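3. Observations at the Workplace

The company Filta prepares serviced flats for short stays, and it has used a robot arm in one of the flats since August. I visited the team there together with my project partner, Yevdokiia Semeniuk. We wanted to know how the work of the room attendants has changed.

Before the trial, one attendant did all tasks in a flat alone. Now the arm is meant to handle things which guests leave on cabinets and tables, and the attendant does the beds and the bathroom. The supervisor, Dewanti Mangundap, told us that a flat takes 90 minutes on the old plan and that the new plan is not shorter yet.

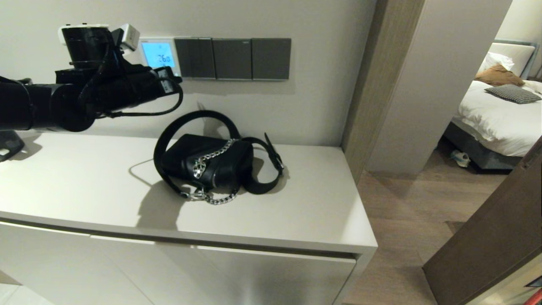

Figure 2. The arm over the hallway cabinet with a handbag on it. The bedroom is behind the door frame.

Bags are a difficult item, according to the attendants. A strap or a chain can hang on something, so they prefer to stay near while the arm works. One attendant said she feels more like a guard than a cleaner. Another was glad to have less bending and lifting, but she was worried about her hours.

Every stop of the arm must be written in a log. This is a new duty, and it was not in the training. The log had 766 entries when we read it, and many had no reason filled in.

3.1 Limits

We spoke only with the morning shift.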